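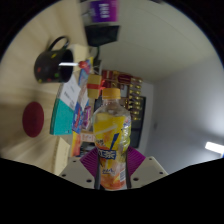
Figure 3. Bottled tea with yellow wrap label, tabletop setting. A black spotted mug is at upper left.

3.2 Labels and what people pick up on

The bottle in Figure 3 is typical of the drinks part of the Drero set. Clear plastic, ribbed orange-yellow cap, glossy wrap label. Label bright yellow at the top, reddish-orange at the base, with 红茶 ("black tea") in large characters outlined in dark blue. Barcode on a white panel, low down.

We asked 200 participants at the Ullano site to name the contents of each bottle from the label alone, 10 seconds per item. Non-readers of Chinese went by color. Most common guesses were orange soda and mango juice, tea a distant third. Readers got it right away, as expected, and mostly couldn't say afterward what color the label had been – a result we did not plan for and only coded in the second round (December).

Total of 976 usable answers, 469 of them from non-readers. Answers such as "soft drink" were kept as a seperate class and not scored as wrong. Naseri and Shokri coded independently, disagreements settled by discussion.

Table items were left in on purpose. A mug with a lollipop in it, a plain box, a flat red disc. Kitchen-type clutter, in other words, as in the earlier Ukent study, where bottles shown alone were named faster then bottles among other things. We find the same direction but a smaller gap. Possibly the bright wrap. Bottles with pale labels are treated in 3.3, and the El Fassi items, all glass, in 3.4.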